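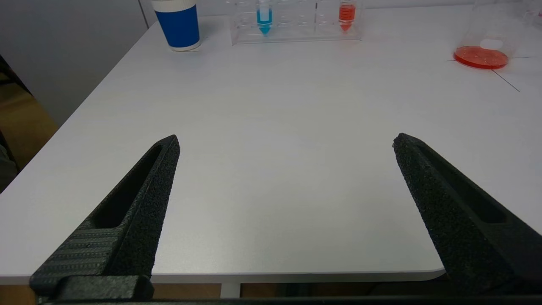
Daranee Somboon wrote to ask why on earth a bench robot needs house rules at all, when surely the programme either works or it doesn't, and could I please say which of the rules I'd keep if I were only allowed a handful. It's a lovely question and I've been chewing on it since Tuesday, mostly on the bus, so you're getting the long answer (sorry, Daranee, you did ask).

When I started at Flandgate our rules for the arms ran to one side of paper, taped inside a cupboard door. They had been written by someone who had left, for an arm which had also left, and they told you to keep your sleeves rolled up and to report faults "in the usual manner". I never did find out what the usual manner was! So over the winter I sat down with Thanakorn Somboon (no relation to Daranee, as far as either of them knows) and we wrote a new set. We argued a good deal over the wording, drank far too much tea, and ended up with something I'm rather fond of.

The first rule I'd keep is about where things live. Every item on the bench has a home, the home is marked, and the item goes back to it between runs. You would think this was too obvious to write down. But people are kind and tidy by nature, and a kind and tidy person will nudge a beaker a little to the left so that it looks nicer, and then the next person along begins from a slightly different bench without knowing it. Our old rule said "return items to their approximate positions", and I'd happily never see the word approximate again in a document of that sort.

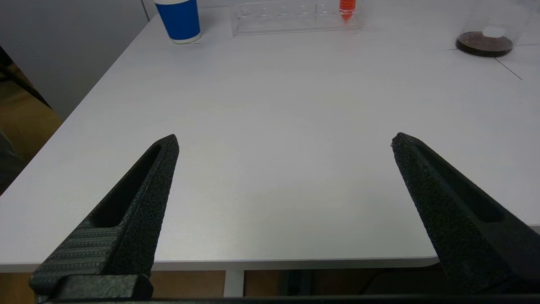

My own hobby horse, as anybody who has shared an office with me will know, is the state you leave the gripper in. Our rule is that a run starts with the fingers open and nothing between them, and that it finishes the same way, and that you look with your own eyes before you say so. I had it put in those very words, "with your own eyes", because the little status light will tell you the fingers have been told to open, and that's a different matter from whether they have. I like a good wide gap at the start, the sort you get here, with bare table showing between the two tips, so that you can check it from across the room and carry on putting your coat on. While you're at it, have a look at the tips themselves. A chipped one may go on gripping perfectly well for ages, but write it down the day you spot it, because in three months somebody will want to know when it happened and you'll be standing there saying "ooh, May, was it?"

The second rule, or perhaps it's the third, I've lost track, is about marks on the table. Thanakorn wanted marks for everything. I wanted as few as we could get away with, having once worked at a bench so covered in old bits of tape that it looked like a school gym floor. We settled on this: a mark is thin, it is dark on a pale surface, it stands for one thing, and when it stops standing for that thing it comes off the same day. Two thin lines that cross are plenty. You set your glassware over the crossing, you step back, and even a visitor can see whether it's in the right place.
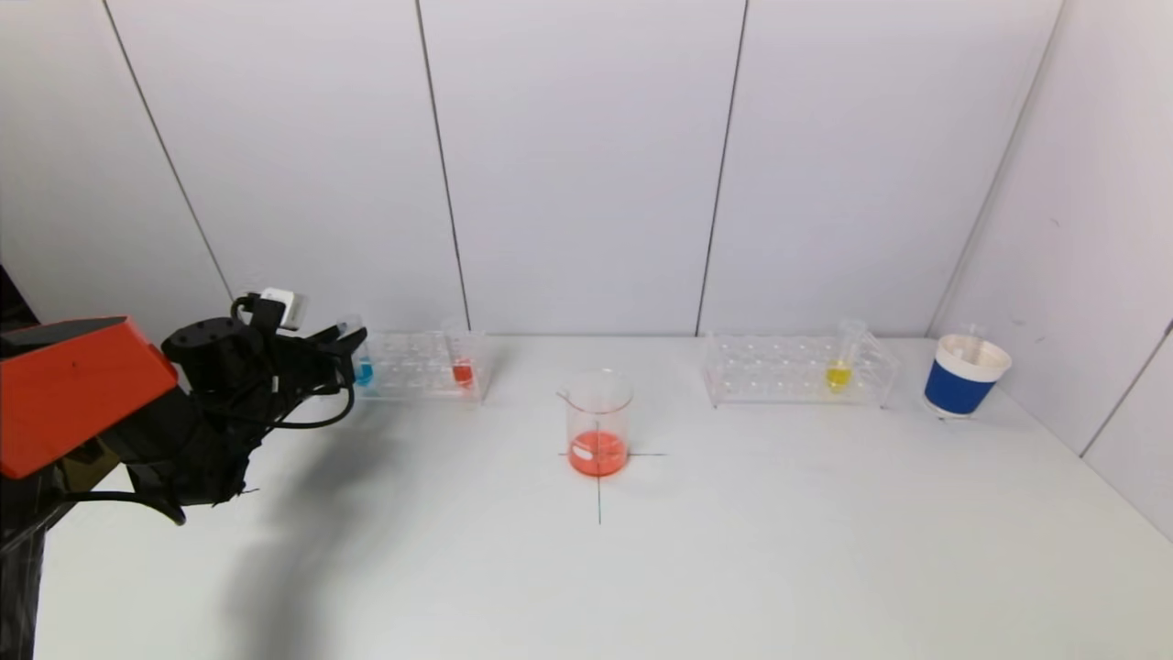 And the same goes for colour, now I think of it. We use coloured water for practice, and the rule says that a colour tells you which sample it is and nothing whatever about what's in it. Blue is not "the safe one". Red is not "the nasty one". I put that in after a new starter told me, very confidently, that yellow meant finished, and I've no idea where he got it from, but by lunchtime two other people believed it as well.

We wrote a rule about speed too, and I'll be frank that it's the one I'd give up if Daranee made me choose. It says no faster than 150 millimetres a second while anyone is setting up near the arm, and 300 once they've stepped back behind the line. Those are our own figures for our own small bench, so please don't borrow them for yours. Do your own risk assessment, and do it with the people who use the thing, who always know something that isn't in the manual.

The rule I'd fight for hardest is a very dull one, which is that the log is filled in by the person who was standing there. We had 2,806 entries when I last looked, and almost 900 of them say only "OK". OK how? OK who? I've started asking for one full sentence, even if it's "went fine, rack was turned round, turned it back", and the grumbling has been milder than I feared.

The folk at Jedemari have asked for a copy, and I've said yes, once I've taken out the bit about the biscuits. If you've got house rules of your own, do send them to me, particularly the odd ones. I'd love to see how other people word the part about leaving a job half done at the end of the day, as ours is still a muddle and I'm supposed to have it rewritten by next week.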